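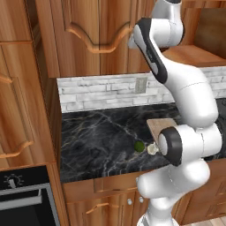 Stop Training Planners on Clean Runs
Anum Butt

Our planner at Akley trained on 3794 simulated kitchen runs, and nearly 3000 of them went exactly as scripted. I think that was a mistake, and I pushed for it.

The planner learned that every call to Brusar, our motion library, ends where it should. In tests it sent the next command while the last one was still failing.
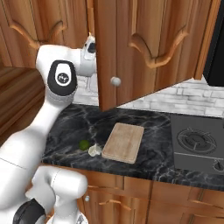 A planner should have to check the state of the world before each step. Ours kept a list of what it had already asked for and trusted the list. Take a cabinet door standing open over the counter, with the gripper right beside its edge. A list entry reading "open door" does not say whether the arm has room to leave.

We added 40 lines to Stelmakh that query door angle and arm clearance before every call. Runs are slower. I would take that trade again, and I want it on by default in December.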